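Fourth week of collecting examples for the arm, and I have been asked to say something cheerful about it. I'll do my best.

The job: pots with blue lids, yellow boards with holes. Move pot from one board to the other. Record. Do it again. We have 142 recordings that passed the check.

Doaa Chraibi, who runs the Greltau end of this, thinks 142 is a decent start. I think it is 142 versions of the same afternoon - same table, same light, same two boards side by side.

The claim from Fivley is that their model "learns the task". Maybe. What I'd like to see is somebody shift a board by a thumb's width and run it again before using that word.
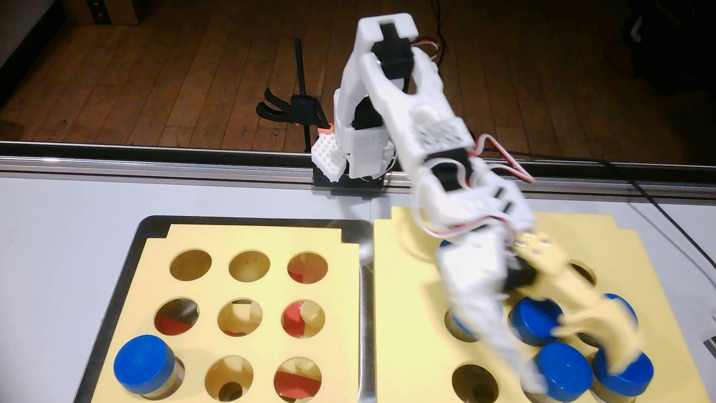
Then there's the question of who is doing the teaching. Two of us steer. I come in high and drop straight down, Doaa comes in at a slant and goes a lot faster. The model gets both and is supposed to sort it out. Jevik's write-up calls this "healthy variety". I call it two people with different habits.

Also, we bin the fumbles. Pot catches the rim, tips, gets rescued - out it goes. So the thing will only ever have watched clean runs, and the first time it knocks a lid it will have no idea what comes next. I have asked for the fumbles to be kept. Asante say they'll "look at it in August".

Someone asked if more recordings would fix it. More of what, though? Another 142 of these would make me better at steering. I'm less sure what they'd do for the arm.

Anyway, I've started saving my bad runs in a separate folder, with a line of notes on each. If Asante want them in August, they can have them.

Back on at 2. Doaa has the morning's files to check first.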